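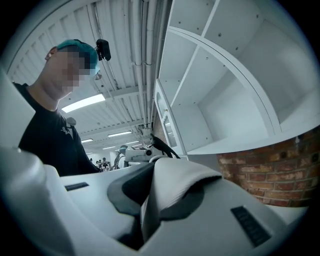
*Teal-green cap pulled low, black short-sleeved T-shirt, small white logo on the chest.*

# Work Clothes, Page Seven: The Cap and the Black T-Shirt

The earlier pages in this gallery dealt with boots, aprons and gloves, and I had a fair amount of nice things to say about the boots. I have less to say for caps and T-shirts. They're the cheapest part of anybody's work outfit and they get the biggest claims printed on their tags. So this page is one picture and a longer set of notes than usual, mostly about whether any of those claims hold up once a person leans over a job for a few hours.

## The cap

Start with how it's worn. Pulled low, brim forward, head tipped down toward the work. Plenty of people do it that way indoors, and I've never been convinced by the usual explanation, which is glare. Overhead lights do bother some people. Most of the cap wearers I've asked just put one on in the morning and forget about it.

The Plenden catalog has a whole page on "focus headwear." As far as I can tell, focus headwear is a baseball cap with a higher price. The claim is that a darker underside to the brim is easier on the eyes. Maybe so. I wore one for a week at the bench and couldn't tell it from the old one, except that the old one already fit my head.

Color is a matter of taste, and I like teal-green better than the navy and gray that fill most of the rack at the Clakville store. It won't help you see better. It does make a cap easier to find in a pile of other people's caps, and I'd pay a dollar extra for that.

A few things I do look at before buying:

- Depth of the crown. A shallow one rides up when you lean forward, and then you're pushing at it with your wrist all afternoon.
- The stiffness of the brim. Soft brims sag once anything is clipped to them, whether it's a light, a pencil or a camera.
- The strap at the back. Metal buckles last longer than snaps in my experience, though they're a nuisance if you lie on your back under things.
- The sweatband. Ignore whatever name it's been given and feel whether there's a seam in the middle of the forehead.

## The black T-shirt

Short sleeves make sense for close work with the hands. Nothing trails, nothing needs rolling up, and there's no cuff to get dirty. I have no argument with short sleeves.

Black is another matter. The standard line is that black hides stains. It hides grease and coffee well enough. It does nothing for you with plaster, flour, sawdust, lint or cat hair, and those are what most people at home are likely to be standing in. I'd call it a good color for a garage and a poor one for a kitchen — not that this has stopped me from owning several.

My longest-running one is a Ploliton, sold as 100 percent cotton and "fade proof." After seven washes it was already a sort of tired charcoal. The shape held up fine and the collar still lies flat, so I keep wearing it, but the word "proof" should come off the package. I wrote to the company and got back a coupon.

The shirt in the picture looks plain black to me, and that's about as far as a photo can take you. How a fabric feels or how it will wash is something you have to find out at home, whatever the online listings suggest with their close-ups.

## The chest logo

A small one is all right. I can't say I see the use of the big ones. Heavy printing across the front gets stiff, traps heat, and cracks along whatever line you bend on. A small white print on one shirt is a lot less area to go wrong.

If you're ordering for a group, be careful with minimums. The last quote I looked at wanted 1275 dollars before they'd print anything, and the sample showed a logo wide enough to read from across a parking lot. Ask for the price with a small chest print and no back print. It may not be much cheaper, but you'll be able to sit back in a chair without peeling yourself off it.

## Things clipped to necklines

A little clip-on at the collar is common enough now, badge or microphone or whatever the day calls for. T-shirt collars aren't built for it. The thin ribbed kind stretches, and after a month you've got a permanent dip where the clip goes. A thicker collar puts up with it longer. Plenden sells a "reinforced clip zone," which on the one I handled was a second layer of cloth the size of a stamp. I'd want to see it after a summer of use before paying for it.

## Mail

I've had more than 302 messages since the glove page went up, a good share of them telling me I'm too hard on the brands. Could be. Several of you say your black shirts have stayed black for years, and I'd like to know what you're washing them in, and also what light you're looking at them under. Try standing next to a new one by a window.

The page on trousers comes next. I have two pairs going through the wash now, and one has already lost a button.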